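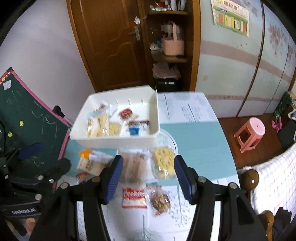 과자 봉지를 세 번 놓친 날의 기록

한국어로 글을 쓰는 것이 아직 서툽니다. 틀린 표현이 있어도 너그럽게 읽어 주시면 고맙겠습니다.

지난달부터 손에 드는 그리퍼로 과자를 집어서 흰 플라스틱 통에 옮기는 작업을 하고 있습니다. 한 번 집고 한 번 놓는 것을 우리는 한 회라고 부릅니다. 이번 달 목표는 500회였습니다. 12월이 끝나기 전에 다 하려고 했는데, 194회에서 멈추었습니다. 오늘은 왜 멈추었는지를 쓰려고 합니다.

처음 이상하다고 느낀 것은 투명한 봉지에 든 노란 크래커를 집을 때였습니다. 손잡이를 끝까지 당겼는데 봉지가 천천히 아래로 미끄러졌습니다. 저는 제 손목의 각도가 나쁘다고 생각했습니다. 그래서 다시 집었고, 또 미끄러졌습니다. 세 번째에는 봉지가 통의 가장자리에 맞고 바닥으로 떨어졌습니다. 다행히 안의 크래커는 많이 부서지지 않았습니다.

그때 바로 멈추었어야 했습니다. 그러나 저는 작은 사탕 포장으로 바꾸어서 계속했습니다. 작은 것은 잘 잡혔기 때문에 문제가 없다고 믿었습니다. 그 뒤에 한 70회는 다시 보아야 합니다.

저녁에 Saranya Chettiar 씨에게 기록을 보냈습니다. Saranya 씨는 기록 파일에서 두 손가락이 닫히는 값을 보고, 끝까지 닫았을 때의 값이 처음과 다르다고 답장했습니다. 저는 그리퍼를 책상에 놓고 손가락을 닫아 보았습니다. 두 파란 패드 사이에 얇은 틈이 있었습니다. 종이 한 장을 끼우고 당기니 그냥 빠졌습니다.

원인은 링크 쪽 나사 하나였습니다. 완전히 풀린 것은 아니고, 조금 돌아가 있었습니다. 그래서 손가락 하나가 약간 기울어졌고, 패드의 아래쪽만 물건에 닿았습니다. 두꺼운 물건은 패드가 눌리니까 괜찮았지만, 공기가 들어 있는 봉지는 잡는 힘이 한쪽으로 몰려서 미끄러진 것 같습니다. 이 부분은 제 추측입니다.

나사를 조이는 일은 2분도 걸리지 않았습니다. 하지만 조이다가 왼손 검지를 링크 사이에 끼웠습니다. 피가 날 정도는 아니었지만 꽤 아팠습니다. 한 손으로 손잡이를 잡은 채로 다른 손을 링크에 넣은 제 잘못입니다. 같은 작업을 하시는 분은 꼭 손잡이에서 손을 떼고, 손가락이 벌어진 상태로 고정한 다음에 만지십시오. 이 방에는 아이의 물건도 많아서, 이제 쉬는 시간에는 그리퍼를 높은 곳에 올려 둡니다.

지금은 순서를 이렇게 바꾸었습니다.

- 시작하기 전에 종이 한 장으로 틈을 확인한다.
- 50회마다 나사를 눈으로 보고, 손으로 가볍게 돌려 본다.
- 같은 물건을 두 번 놓치면 그 자리에서 멈춘다.
- 떨어진 회차도 지우지 않고 "실패"라고 적는다.

마지막 항목은 Divya Suvarna 씨의 의견입니다. 저는 실패한 회차를 지우고 싶었는데, Divya 씨는 미끄러지는 모습도 필요하다고 했습니다. 다만 나사가 돌아간 상태에서 한 것은 따로 표시하기로 했습니다. 어디서부터 나사가 돌아갔는지는 아직 모릅니다. 기록을 처음부터 다시 보고 있는데, 눈이 많이 피곤합니다.

다음 주에는 갈색 봉지부터 다시 시작합니다. 혹시 나사 풀림을 막는 접착제를 써 보신 분이 계시면 댓글로 알려 주십시오. 나중에 다시 풀 수 있는 종류를 찾고 있습니다.

최근 글
- Dodwood 작업대의 높이를 바꾸고 나서
- 반짝이는 포장지는 왜 잘 안 보일까
- Tekholm 배터리, 300회 충전 후의 느낌
- 한국어 존댓말과 작업 일지

이 블로그는 방문 통계를 위해 쿠키를 사용합니다. 계속 이용하시면 쿠키 사용에 동의하신 것으로 봅니다. [동의] [설정]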